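Robots learn when to let go: Praswood team shares new method for taking computers apart

Andirstead, 2022-01-17 – Researchers at Praswood have published a method that helps a robot arm take old desktop computers apart by feeling its way, and they are giving away everything another lab would need to try it. The work was done with the recycling firm Ververidis, whose Vevville depot supplied the machines.

Most people who have opened a computer know the small struggle that comes with it. A drive sits in a plastic cage, a latch holds it in place, and the right push depends on the maker, the age of the plastic and how roughly the thing was treated in its working life. People sort this out with their fingertips in a second or two. Robots have tended to follow a fixed path, and when a latch sticks they either stop or pull harder.

The Praswood method, called "pull and listen" inside the group, takes a different route. The arm makes a very small tug, measures how the part pushes back, and compares that with what it has learned from earlier attempts. If the part feels held, the arm goes back to the latch and changes its angle by a few degrees before trying again. A camera at the wrist tells it roughly where to begin, and touch takes over from there.

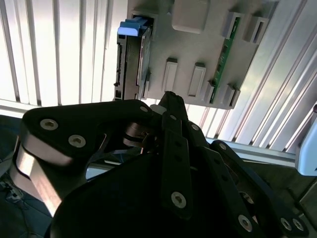 "We spent most of the first year teaching the robot to see better, and it barely helped," said Vilhjálmur Østergaard, lead author of the study. "Then we let it tug gently and think about the answer, and the results changed within weeks. I was delighted, and a bit cross that we hadn't tried it sooner!"

The team recorded 421 removal attempts on 23 computer models. Five of those models were kept out of training altogether, so the robot met them for the first time in the final tests. It freed the drive without cracking the plastic in most of those trials, and when it did fail, it usually gave up safely and left the part in one piece for a person to deal with. The older fixed-path program, run on the same machines for comparison, broke clips far more often.

Getting drives out whole matters to recyclers. A sound drive can be wiped and used again, and the cage around it can go into a clean plastics stream. Broken bits have to be picked out by hand later on, a slow job and a dull one.

Theano Raptis, who led the work on touch sensing, is especially pleased with how little practice the arm needs on a new model. "Six tries is often enough for it to settle," she said. "It carries over what it learned about latches in general – they're a more alike family than we'd guessed."

The trials ran until November, with computers handled in whatever state they came from the depot. Some had been stripped of their covers already and some still had cables attached. The group left these differences in on purpose and reports the results for each state separately in the paper.

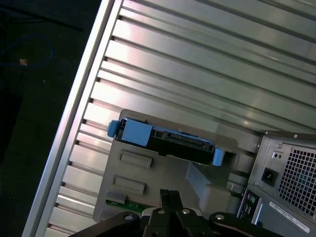 Vangelis Katsaros of Ververidis said his sorting staff would want to know about speed before anything else, as a practised worker can still clear a tower well ahead of the robot. He added that he would happily hand over the stiffest latches tomorrow, because those are the ones that leave people with sore thumbs.

The researchers agree that speed is the weak point. Each small tug takes time, and the arm is cautious by design. Rafail Giannakopoulos is now working on a version that skips the checks when the first pull feels right, and early runs look promising. Memory modules and power supplies are next on the list.

The paper, the recorded attempts and the control code are free to download from the Praswood website. Labs that would like to test the method on their own equipment, or recyclers with awkward models to suggest, are warmly invited to write to Manolis Nikolaidis at the Praswood press desk.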